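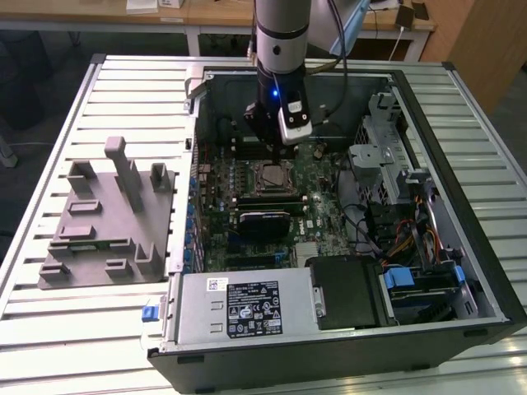

What is the Vuver roof monitor for?

It tells the people who look after a public building that water is getting in, before it reaches the ceiling below. Sensors are fixed under the roof covering and report to a single control box near the entrance.

The Vuver was designed by Wekent for market halls, libraries and council theatres, where a leak can close the doors for a night. Each box takes up to 100 sensors, and cable runs can be as long as 300 metres. Older buildings with two separate roofs will need a box for each.

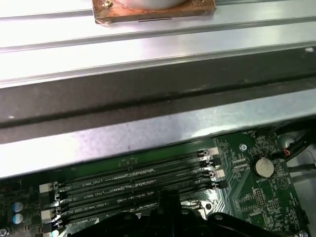
Sensors can be screwed or clamped to timber and steel. We don't recommend glue – it tends to fail in unheated roof spaces. Alerts go by text message or email to any number you choose, and a written log is kept for the council's own records or for the insurer.

The price covers the box, the first set of sensors and a site visit by Helju Uibo or Umesh Maurya. Scaffolding is not included. The guarantee is for two years and can be extended. Councils may pay by purchase order – please quote your reference when you write.

Orders placed before the end of May are fitted before the autumn.

Related items
Stastero gutter gauge
Žukauskas roof hatch, lockable
Vuver spare sensors
Vuver wall bracket

© Wekent | Contact | Terms of sale | Back to top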